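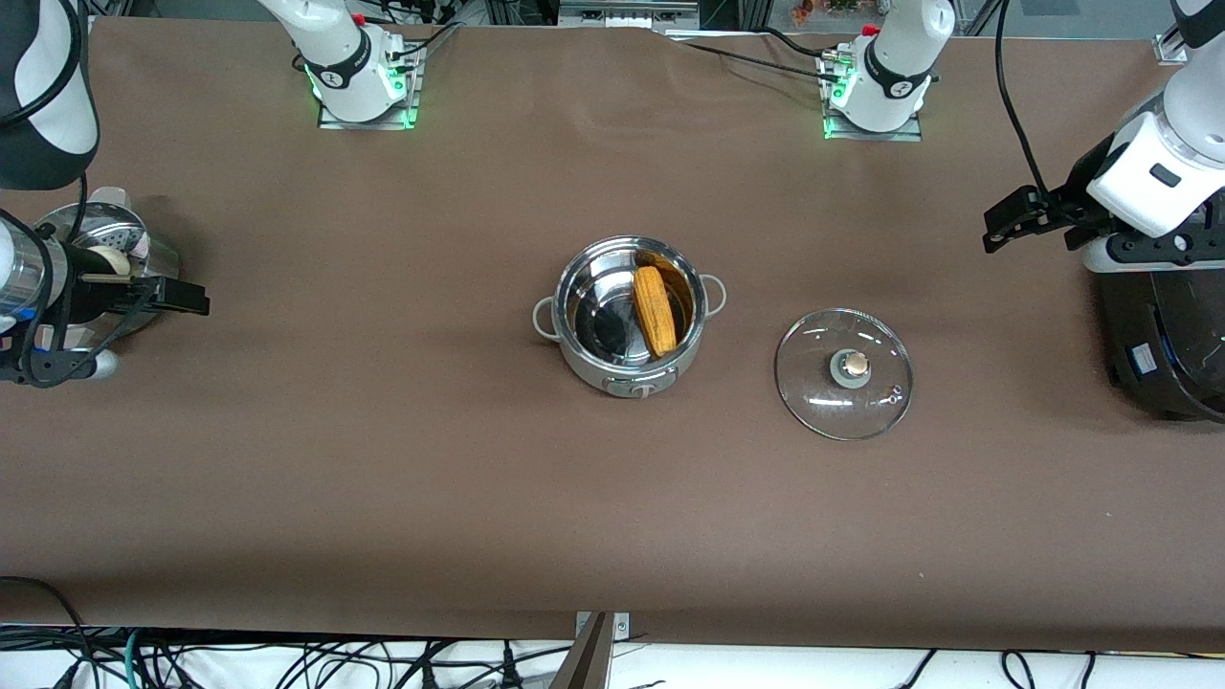
**Bullar** (PC, played on version 4 of the public build)

I finished Bullar in February and started a second run right after, mostly to see whether the cooking system was as thin as I remembered. It is a turn-based RPG from a small outfit called Wurnent, set in a river valley where every inn has a stove you can rent for the night. Four party members, one shared pack, no classes.

Combat is the best part. Each character has a stamina bar that drains when you attack and when you get hit, so a long fight wears everybody down even if you're winning. Stamina only comes back with food and sleep, and both cost you time on the road. In the first ten hours this works very well. I turned back from the Hikel mine twice with nothing to show for it and didn't mind.

After that it loosens up. Once you can carry 88 items the food problem is gone. I walked into the last region with 66 portions of barley soup and never ate half of them. Soup stacks, weighs almost nothing, and restores as much stamina as the roast, which takes three ingredients and a full evening to make. There is no reason to cook anything else - I checked the recipe list several times to be sure I hadn't missed one.

Dialogue is short and mostly useful. Side quests are marked on the map only after you ask about them in the right town, which I liked. The journal is poor. It sorts entries by date received, can't be searched, and by the end mine had 416 lines in it. I kept a text file open instead.

I had one crash, leaving the ferry screen, and lost a few minutes. The autosave runs at every inn and gate. Controller support is there but the inventory wants a mouse.

There's a fan patch by Nedeljković that halves the pack size and makes soup spoil after two days. I'm using it on the second run and have already had to leave a good shield behind in a ditch. Install it before you start, as it won't load on an old save.

Score: 7 without the patch, 8 with it.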